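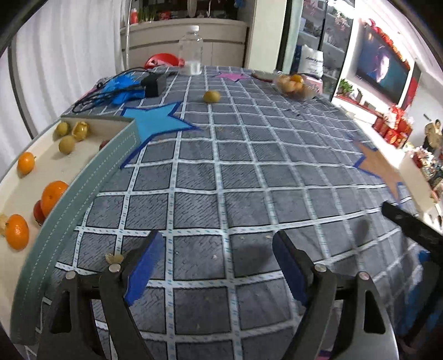 The checked cloth, crumbs and all.

My one and only hit went to number 62, and I can still tell you where I was when I heard about it, because I was under a van in Plalberg trying to wire the muffler back on with a coat hanger. Themba came running across the gas station lot in his socks, yelling a number at me. I thought it was the repair bill.

"Sixty-two!" he said. "Whitlock just called. We're 62!"

I hit my head on the axle and that was my celebration.

The song was "Clokari," and if you've ever listened to country radio late at night you may have heard it, or you may have heard the parts that weren't talked over. Clokari was a horse. Everybody thinks she was a girl. I got letters for years from people who'd been left by a Clokari of their own, and I never had the heart to write back and tell them mine ate a fence post and lived to be very old.

Themba Mabuza played steel for me from the first show to the last. He'd learned on a lap guitar with a chair leg for a bar (so he said, and I never caught him changing the story), and he could make the thing cry or make it laugh at you. The lick at the front of "Clokari," the one people hum at me in grocery stores, is all his. He came up with it while I was in the bathroom. Whitlock, who ran the label out of the back of his carpet store, put my name alone on the record and paid us 700 dollars. Seven hundred between us, I mean! Themba bought a suit with his half. I bought tires.

We pressed 1000 copies. I drove a lot of them around myself, and I believe my mother had 100 in her hall closet, still in the paper. She'd hand them out to the man who read the meter.

After that we cut three more singles and they went nowhere, and one May we played a fairground where the generator quit in the second verse and we just kept going in the dark. Then Themba's wife had the twins, and I took the job at the feed mill, and the van got sold to a fellow who kept bees. 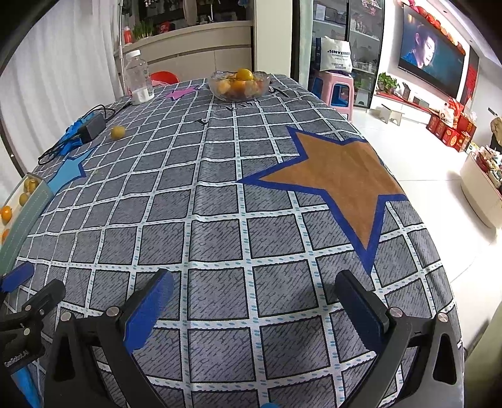
Stars on the long table.

So when the phone rang last month and a young woman asked would I come up to Vundville and sing it one more time, I said no. I said no again the next day. Then I called Themba, mostly to complain, and he let me run on for a good long while before he said, "I already told her yes."

He drove. He's a terrible driver, always was, and he wanted to practice the harmony the whole way with one hand keeping time on the dash. My voice has dropped since those days and his has gone up, so we had to trade parts somewhere past the county line. I sang his and he sang mine, and I kept losing my place to listen.

"You're flat," he said.

"I'm old."

"You were flat on the record."

Well, I had to laugh, and then he missed the turn. We pulled over by a field to look at the map. He got his steel out of the back seat to check the strings had held, laid it across his knees with no amp or anything, and played that lick, so quiet I could hear the trucks over it.

"Whitlock should've put your name on it," I said.

"Yes, he should," said Themba. He played it again, slower, and nodded at me to come in.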